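About us

Hello, and thanks for wandering over to this page. I'm Baptiste Carré and I run Mestier, a small translation and plain-writing business that I started at a kitchen table with a second-hand laptop and a French dictionary missing most of the letter Q. We turn French, Spanish and Portuguese into English, and we turn difficult English into the kind your aunt would read to the end. Hospitals send us leaflets, surgeons send us course notes, and now and then somebody sends us a love letter from a great-grandfather, and everything stops while we all read it.

I didn't plan any of it. I grew up near Nantes, came over to teach French in a secondary school and lasted six years. I loved the kids and couldn't stand the photocopier. One November a parent asked if I'd look over a consent form her mother had been given before an operation, because the English version made no sense to either of them. It made no sense to me in the original either! I rewrote it on two sides of paper, she passed it to the ward, the ward rang me, and I've been doing it ever since.

The first proper client was Denovik, who publish training booklets for theatre staff and are still with us. Their first email said "a few pages". It was a 67-page manual with footnotes inside the footnotes, and I charged them so little that their accounts person rang to ask if I'd left off a digit. I had not. We've sorted out our prices now — they're on their own page, with no "contact us for a quote" nonsense.

There are more of us these days. Some work from the office above the bakery (yes, it smells as good as you think, and no, we don't get a discount), and the rest are dotted about in Porto, Leeds and a village in Galicia where the internet goes off whenever there's a decent storm. Everyone translates into the language they dream in. I'm the exception, I dream in both and argue in French, so my work gets checked twice. 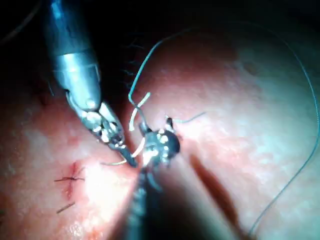
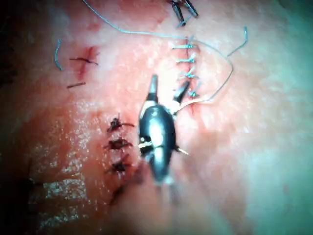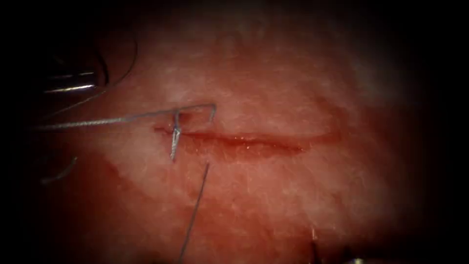

How we work is pretty simple. One person translates, another reads it against the original, and then a third who hasn't seen the original reads it cold with a pencil. The pencil matters. People are braver with a pencil. If the cold reader has to go back over a sentence, it gets rewritten, even when the translator is very fond of it, and even when the translator is me.

We keep a word list for every client. The one for Gaete, who make patient booklets in three languages, has an entire page on the word "discomfort", and whether you're allowed to say "it will hurt" when it will hurt. (We say you are. They came round in the end.) If you've got your own list, please send it along at the start, however scruffy.

We also run an evening class called Esura, for anyone who writes to the public as part of their job and would like to do it better. It's 21 people at most, it starts at half past six and there's soup. You bring a letter you've had to send and we pull it to bits together, kindly. Receptionists tend to be the best at it. I've had a consultant and a parking officer swap letters and fix each other's, and I'd pay to see that again.

A few things we don't do. We don't do court interpreting, we don't write essays for students, and we don't tidy up machine translations at half price, so please don't ask, it makes me grumpy for the whole afternoon. We do take on small jobs. A birth certificate gets the same three readers as a manual.

If you'd like to work with us, send me the document, who it's for and when you need it. I answer most emails before lunch. If you ring, let it go on for a bit, the phone is at the far end of the office and the stairs are steep.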